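**Drirska Users' Board > Teaching by Demonstration > Basket and egg task, notes on session review**

**twanigasekara** (moderator)

Members reviewing the basket and egg recordings are asked to use this thread. The task was taught by remote control on the Praltlow arm, and 29 of 100 demonstrations remain without a grade. The written task reads: "Pick up the egg and place it in the basket." Please follow the points below when grading.

1. Begin with the head view. Confirm that the basket is empty and that the small peach-colored item is outside the rim.
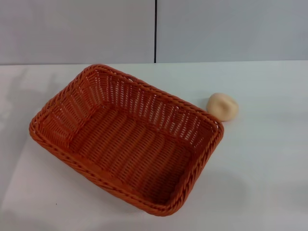 2. Open the wrist view for the same demonstration and step through it in full.
3. Record a grade from 1 to 4, with a short remark.

**l_khattak**

Thank you. I request a ruling on wrist views in which neither item appears. The still below is typical of what I have been marking as grade 1.
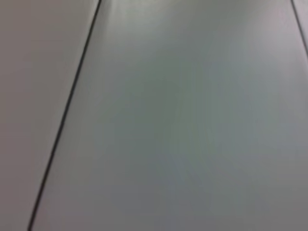
*Wrist view: gray panels and dark seams, close range.*

A learner cannot take anything about the egg or the basket from such a view. My preference is to remove any demonstration containing more than a short run of them.

**arruda_bench**

I respectfully disagree. The operator must be free to turn the wrist, and the head view is recorded throughout. We trained once on a trimmed set and once on the full set. The full set gave us 85 completed placements in 100 trials, and the trimmed set did worse. I would keep these demonstrations at grade 3.

**l_khattak**

Was the trimmed set also smaller? If so, the comparison does not settle the matter.

**arruda_bench**

It was smaller, yes. I accept the point and will repeat the test with equal numbers.

**stameo_ops**

A related matter. Operators at our site steer mainly by the wrist view, and we ask them to bring both items into it before closing the gripper. The next still meets our rule, although only the upper part of the egg shows at the bottom edge. The corner of the basket rim is clear, and an operator can judge direction from it.

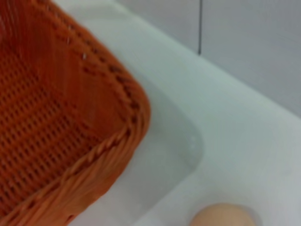
### Interim ruling

**twanigasekara** (moderator)

Having read the replies, I am setting the following until the repeat test is posted:

- Demonstrations with wall-only wrist views are to be kept and given the remark "wall."
- A partly visible egg is acceptable. Please do not lower the grade for it.
- Grade 1 is reserved for demonstrations in which the written task was not carried out.

**l_khattak**

I will regrade my share accordingly. I still consider grade 3 generous for the wall views and ask that my objection be noted.

**twanigasekara** (moderator)

Noted. The thread remains open.

Tania Wanigasekara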